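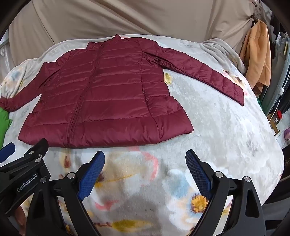
Koppel Garment Folding Notes
README, revised 2022-04-26

What is in this folder

Written notes on folding and packing winter jackets at home, kept by Yamuna Thomas. There are 466 entries covering 47 garments, nearly all of them padded or quilted. Each entry records one garment, one surface, one folding method and the size of the resulting bundle. The notes are plain text with one table per garment type.

Why it exists

Most folding advice I have read makes claims that are never measured. A puffer jacket is supposed to shrink to a third of its size if you roll it from the hem. A soft surface is supposed to be worse than a hard one. You are supposed to zip it first, always. I doubted all of this and wanted to write down what came out when the same jacket was folded several ways. Some of the advice held up. A good deal of it made no difference I could find with a tape measure.

The method names

Univer is the flat fold: sleeves crossed over the front, then the body folded in thirds from the hem. Durkero is the roll: sleeves in, hem to collar, pushing the air out ahead of you. Venov is the hood or collar tuck, where the bundle is turned into itself at the end. Venov only applies to garments with enough collar or hood to hold anything, and a short stand-up collar does not have enough. I have left those rows blank and would ask people to stop filling them in.

Starting position

Every entry begins with the garment front side up and spread flat, sleeves out. The zipper is allowed to wander. On a padded jacket it rarely runs straight down the front, and pulling it straight only moves the slack to a side seam. I spent far too long on this in November and the measurements did not change.

Sleeves should be extended before the first fold. If a cuff has turned under, leave it and write "cuff turned" in the remarks column. Correcting it by hand sounds harmless, but two people will correct it two different ways.

Surfaces

Three are used: bare table, fitted sheet, and fleece blanket over a bed. The blanket was included because that is where most people fold their laundry, whatever the guides say. Slick nylon slides on a sheet. On fleece it slides less, though the mattress gives under your hands and the roll comes out looser. I would not put much weight on the difference. The blanket entries were done later than the table entries, and whoever is folding gets better with practice. That alone could explain the gap.

Columns

garment: short name, color first
shell: glossy, matte or knit
closure: zipped, open or partly open
surface: table, sheet or blanket
method: Univer, Durkero or Venov
length and width: in millimeters, measured once the bundle has been let go and left alone for 70 seconds
remarks: free text, often grumpy

The waiting time matters more than anything else in the table. Padding springs back. A bundle measured while you are still leaning on it will tell you whatever you want to hear, and I suspect that is where the "a third of its size" figure comes from.

Known problems

The width column stops at 300 because that was the length of the ruler. Anything recorded as exactly 300 may be wider. I have since bought a tape but have not redone the early entries.

Burgundy, maroon and wine are all used as color names, sometimes for the same jacket. Search for all three.

Down and synthetic fill are not separated. Labels were missing or unreadable on too many garments, and guessing from the feel is no better than a coin toss.

Long coats are barely covered — do not draw conclusions about them from this set.

Changes and corrections

Send corrections with the entry number and your own measurement. "Mine folds smaller" is not a correction. New methods are welcome if they can be written in five lines or fewer and repeated by someone who was not in the room. Vacuum bags are out of scope and will stay there.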